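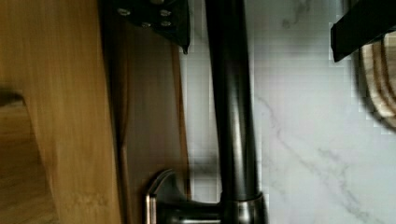

Kevin Londoño asks whether the Olulby desk clock will still reach backers in September, given that the campaign page has shown no change for several weeks. He adds that he pledged on the first morning and would like a plain answer before he moves house.

Remum can confirm that September remains the delivery month for all backers in the first group. The campaign page will be brought up to date this evening. We regret the gap between notices.

1/ Funding
The Olulby campaign closed with 491 pledges. Of these, 319 were placed at the early rate and will be sent first. The remaining orders will follow in the order in which they were received.

2/ Movement
Each clock uses a quartz movement with a sweeping seconds hand. Several backers asked for a mechanical version during the campaign. We considered the request and have decided against it for this model, as the case is too shallow to take one.

3/ Testing
A group of 60 clocks was run at our Ulville workshop. 19 were found to gain time beyond the limit we had set. The fault was traced to one batch of movements, and that batch has been returned to the supplier. Replacement parts have been received and fitted, and the same 60 clocks are now being run again from the start.

4/ Dial
The printed dial has changed slightly from the version shown at launch. The hour marks are thicker and the maker's name has moved below the centre. Milagros Marulanda, who drew the original, approved both changes. The colour is the same.

5/ Alarm
The alarm now sounds for one minute and then stops. Early units sounded until switched off by hand. Backers who prefer the earlier setting may restore it by holding the rear button while inserting the battery.
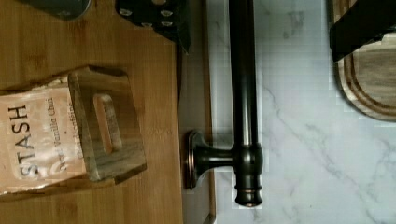
6/ Addresses
Backers who have moved, or expect to move, should change their delivery address through their campaign account. Please do not send a new address by reply or private message, as we are unable to match these to orders. Addresses will be locked at noon on the last day of this month.

7/ Customs
Orders sent outside the United Kingdom may attract import charges. These are set by the receiving country and are not included in the pledge. Gladys Apaza in our orders office can supply a copy of the invoice on request.

8/ Refunds
Any backer who no longer wishes to wait may ask for a full refund until addresses are locked. After that point our usual returns terms will apply.

9/ Sitthichai strap watch
We have also been asked about the Sitthichai. It is a separate project and no pledges are being taken. Case samples are with Édgar Mosquera for review, and a notice will be issued when there is a price to announce.

10/ Next notice
The results of the second test run will be posted on this account and on the campaign page at the same time. Replies to this thread are read between 9 am and 5 pm.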